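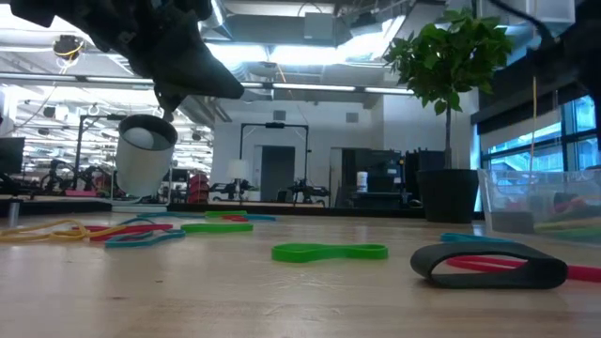

The Rubber Band Problem

Aug 15, 2022

Our arm is called Omar, and Omar has a perfect safety record on paper. In 261 runs of the Prorko sorting task it logged 13 faults. All of them were filed as "object not acquired," a lovely phrase for dropping things.

I have read those 13 reports. In 9 of them the arm had picked up a rubber band just fine. It had also picked up the band's neighbor, hooked through the first one, and carried both off at full speed. The software saw two closed fingers and was content.

Yule, our monitoring package, checks grip force. It does not ask what is being gripped. A red band tangled with a green one feels to Yule like a job well done, and a stretched band that lets go near somebody's eye feels like nothing at all. 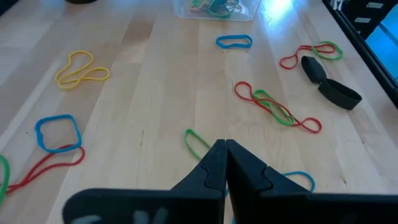
What I would change

Slow the arm down after every pick until a camera has looked at the load. The Sisier people tell me this would cost us 80 seconds a run. Fine. I have spent longer than that looking for a band under a cabinet — and I'd like to do it wearing safety glasses, which should also be a rule by December.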